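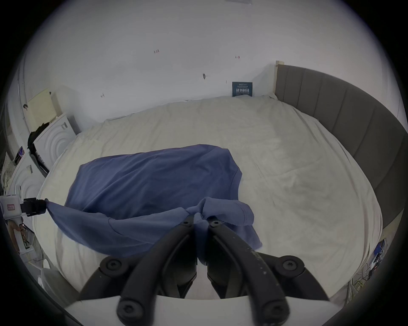 Storken duvet cover set, double, in cream
2 stars out of 5

I bought this after my sister-in-law, Hongmei Peng, told me hers had lasted through two house moves and a toddler. It cost £80 with the pillowcases, which is more than I like to pay for something I'm going to be asleep under, but our old set from Giscombe had gone thin in the middle and I was tired of putting my toe through it.

The packet says "easy care, no iron needed". I don't believe it. I followed the label, took it off the line the same afternoon, shook it hard and put it straight on the bed, and by the evening it was covered in fine wrinkles. I ironed it once, as a test. It looked lovely until somebody sat on it. If you like that slept-in look you may be perfectly happy, but then they should sell it as that and leave the iron out of it.

Most of my laundry gets folded on the bed, and cream shows every crease the moment you lay a darker T-shirt on top. A blue one is the worst for this. Against our grey headboard it looks quite smart from the doorway, I will give it that, and the colour is a proper cream and not the yellowish magnolia I was dreading from the website.

Now the fabric. Storken makes a lot of the thread count, and I have no way of checking it and neither have you. It feels decent. A bit crisp for the first week, softer after the fourth wash. I have had cheaper sets from Tan that felt much the same and cost half as much, though the buttons on those were terrible. The buttons on this one are fine so far. One was sewn on with a long loose thread which I snipped and have been watching ever since.

Fit is my other grumble. The cover is generous, too generous for our duvet, so there is spare cloth at the bottom corners and the filling slides about. There are no ties inside. At this price I expected ties. My husband says safety pins; I say I shouldn't be pinning a new duvet cover.

On shrinkage, the leaflet promises "less than 2%". I measured the length before and after washing and couldn't find any change, so fair enough.

Delivery was two days later than promised, on a Wednesday, left with next door. I wrote to customer services about the missing ties and had a polite reply from Zhiqiang Xu, who offered me 10% off my next order. I haven't placed one.

Would I buy it again? Only in a sale, and probably in a darker colour. Two stars, one of them for the buttons.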